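How to compare two grippers on crockery without fooling yourself

I've spent most of October swapping grippers on and off our two arms, and I've finally got a way of comparing them that I trust. You'll need an arm you can already drive, two sets of fingers (or two whole grippers), some crockery you don't love, and a free Saturday. I'm using the Kelirmont parallel gripper and the Walier one, which is slimmer and has a bit more travel. Both run off a Zinmont controller.

Start with the boring bit: set the same limits for both. My first go at this was useless because the Walier was closing at its factory speed and the Kelirmont was still on the slow setting I'd used for something else weeks ago. Write down opening width, closing speed and force limit, and copy them across. If one gripper can't match the other, take the lower number for both.

Next, mark out the table. You want to be able to put a cup back in the same place over and over, and a grid makes that dead easy. Call the tiles by letter and number, like a game of battleships, and note which tile each piece lives on. I also hang plain cloth at the back, clipped so it doesn't slide down. The head camera gets a calmer background that way, and green is a good choice if your crockery is mostly white or pale.

Now choose your pieces. Go for things that are awkward in different ways. A cup is the kind one: upright sides, plenty to hold. A bowl is middling, and you'll usually be pinching the rim. A flat plate is horrid, as the fingers have to get under the edge before they can do anything useful. Spoons look easy and then roll over on you! If you can, get two of each in different colours or patterns, so you can find out whether it's the fingers that are struggling or the camera. My table has plates, bowls, spoons and cups, each in plain pale blue and in white with something printed on it.

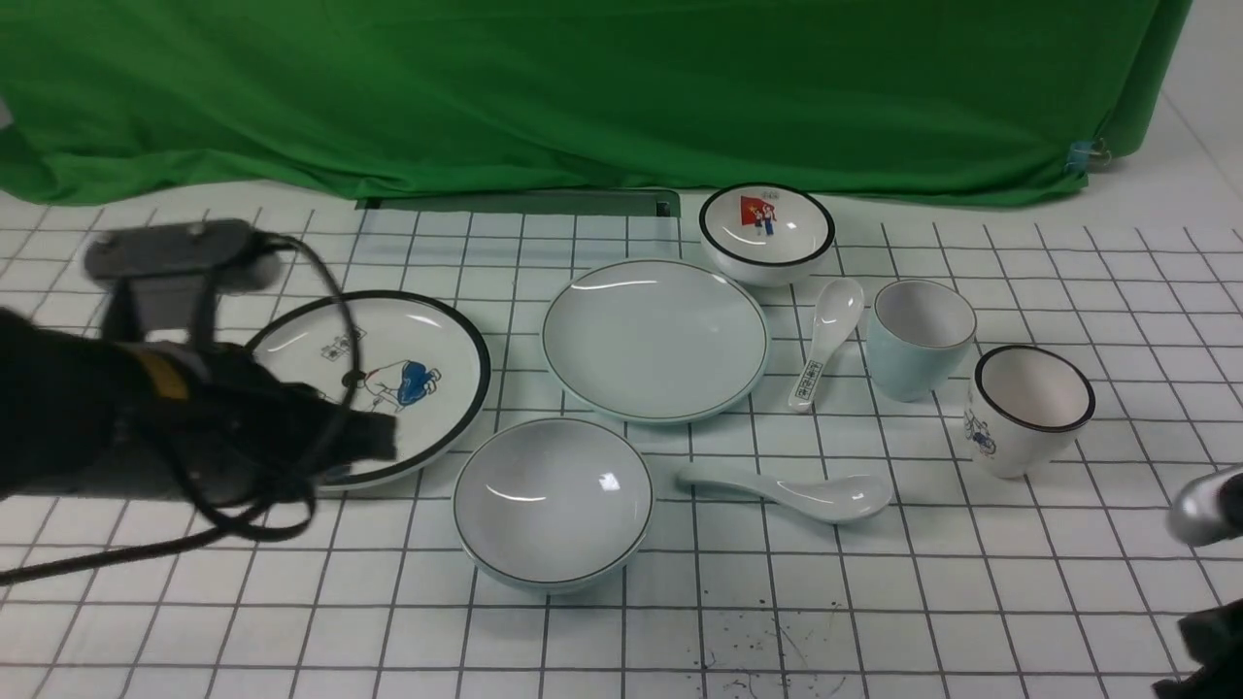 Silvia Holub wrote in to say that I should be doing the plain pieces first and the patterned ones afterwards, never mixed, or I'd have no idea which part of the system to blame when a grasp goes wrong. She also reckons glossy glaze bothers a depth camera far more than any pattern does, and that I ought to try moving the lamp before touching a single setting.

I've taken her order of play and it does make the notes easier to read. The lamp I'm still fiddling with.

Check your cables before you run anything. Move the arm by hand (or very slowly under control) to the far corner of the table and back, and watch what the camera lead does. Mine has a generous loop in it so the wrist can turn freely, but a generous loop can also sweep a spoon off its tile. Tie it back if it needs it, then do the corner test again with the wrist turned both ways.

Then the runs themselves. I do 10 tries per piece per gripper and score each one from nought to 3:

0 — missed it, or knocked it over
1 — touched and held, but dropped it on the lift
2 — lifted it, but it slipped or swung
3 — lifted, carried and set down on the right tile

Put the piece back by hand after every try, even when it has only shifted a little. I skipped this on the Kwok pads (soft stick-on ones, quite nice) and the scores crept up for no reason I could explain, so I had to bin the lot.

After all that I had 516 tries in the notebook, and 263 of them were with the Kelirmont. The totals don't match because I repeated a few spoon runs after a pad came loose. For cups there's hardly anything in it. On bowls the Walier was better, I think because the slimmer fingers get over the rim without bumping the side. On plates neither did well, and I wouldn't buy either one for plates alone. My next job is to print a thin, slightly hooked fingertip and run the plates again with the same limits, same tiles and same scoring. If you try that before I do, send me your closing speed along with the scores, please.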